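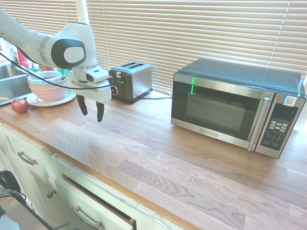 Brindeck two-slot toaster: eight months on a crowded counter

Posted 3 Sep 2024 by Segundo Rengifo

Quick one today, I have to be out the door in 21 minutes and I promised this review back in spring.

Bought in January. Replaced a four-slot thing that took up half the counter and burned one side of everything. Wanted small. Got small. Brushed stainless front, black sides, black top, two slots, lever and dial on the end. No screen, no beeping, no bagel song.

Where it lives

Wood counter, left of the microwave (a BLACK+DECKER, stainless trim on the door, long silver handle, more buttons than I've ever used). Dishes go on the other side. Usually a plate, a bowl or two stacked on top, so breakfast is a straight line. Plate, toaster, microwave. I like this more than I expected to.

The lever and dial being on the end is a big deal for me. On a narrow counter you want the controls where your hand already is. Check this before you buy any toaster, mine faces the dishes side and that works great. If your stuff is laid out the other way you'd be reaching round a hot toaster, or turning it so you look at the back all day.

Cord

Comes out the back, on the right. My outlet is over behind the microwave so it runs across the counter in that direction. Fine, but I'd like a spot underneath to wrap the extra. There isn't one. My sister in Bristdale has the same model with the outlet directly behind it and she has a fat coil of cord just sitting there. Minor. Still annoys me when I wipe down.

Toasting

Ok the actual job. Sliced sandwich bread, dial a bit under the middle, comes out even on both sides. Second round comes out darker than the first, so turn it down a notch. Every toaster I've owned does this. Frozen waffles need two goes on low or one on high and some faith. English muffins good. Thick bakery bread, the kind I get from Cuadros on Saturdays, only fits if I cut it myself and pay attention. Their own slicer does it too thick and you end up squashing it in, then fishing it out with wooden tongs. (Unplug first. Please.)

Doesn't lift small pieces high enough. Heel of a loaf, half a bagel, you'll be fishing again. There's a little extra lift if you push the lever up past where it stops but it's maybe half an inch and you have to hold it.

Tested the dial properly one rainy afternoon, same bread, every setting. Low end is basically warm bread. Top end is charcoal, set off the alarm. Everything useful happens in the middle third. Would trade the whole top end for finer steps in there.

Cleaning

Crumb tray slides out, holds a decent amount, goes back in crooked the first time every time. The front shows fingerprints. Damp cloth, then dry cloth, otherwise it streaks. Black sides hide pretty much everything, good and bad. The top gets crumbs along the slots, soft brush sorts it out.

Same goes for the microwave next door by the way, dark glass and a flat dark top, dust shows the minute the sun comes in. If you're buying both in black and steel just know you're signing up for wiping. They do look good side by side though, I'll admit that was half the reason I picked it. Didn't match them on purpose from one brand, the finishes are close enough.

Compared with

Had the Tunatis one on loan for a couple weeks before this. Wider slots, definitly better with thick bread. But longer, louder, and the lever stuck down twice in the first week. Sent it home. If you eat mostly sourdough you might feel differently.

Good:
Small
Even color on normal bread
Controls on the end
Easy crumb tray (crooked or not)

Less good:
No cord wrap
Weak lift on small peices
Top third of the dial is useless
Fingerprints

Would I buy it again? Yeah, for this kitchen. One or two people, ordinary bread, not much counter. Family of five, no, get a four-slot and make room for it.

Comments are open, I'll answer when I'm back. Someone asked last time about putting it under a cabinet while it's running. Don't, pull it forward first. And to the person who wanted a bagel test, it's coming, I keep eating the bagels.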